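A table with a hole in it

Lamduan Mahawong bought her white work table from a closing-down office in Seltdale for 200 pounds, and she has spent much of the time since then deciding what should be allowed to stay on it. She shares the studio with Chaiwat Paisan, and the two of them agreed to talk to us about how they keep a plain room in working order.

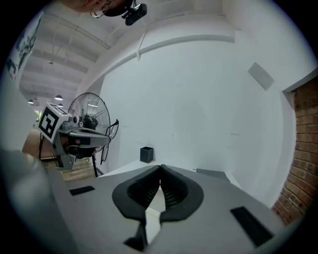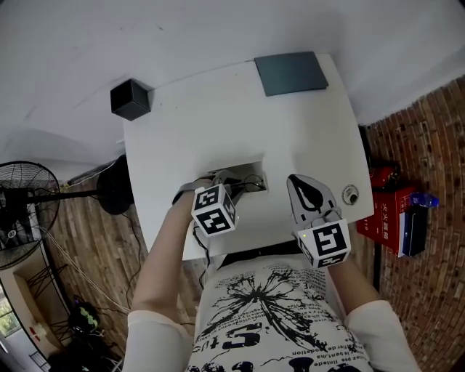
"The rule is that the top is cleared every evening," Mahawong said. "A pot for pens can stay. Anything flat can stay if it lives at the far end. The rest goes home or goes on the rack."

Paisan was less strict when they moved in last July. He used to leave his work out overnight and start again where he had stopped. "I lost a whole morning looking for a screwdriver that was under my own papers," he said. "After that I gave in."

The cables took longer to sort out. The table has an opening cut through it, and everything electrical is meant to run underneath. Mahawong admits that it is a tangle down there. They bought 9 metres of cable sleeve from Brellholm and have used four. "It looks tidy if you sit back," she said. "If you look straight down into the hole, it doesn't."

Both of them like the white walls and the white floor, though Paisan says the floor shows every mark and has to be mopped more than he would choose. Neither wanted to cover the red brick pattern. "It gives you something to look at," he said.

The standing fan has been moved five times. By the window it blew paper about, and in the middle of the room people walked into it. Mahawong would like one fixed to the ceiling, but the landlord has yet to answer her letter.

They are now looking for a second table of the same height. Paisan wants one without a hole. Mahawong wants another exactly like the first, and she has already asked the office furniture shop in Seltdale to ring her if one comes in.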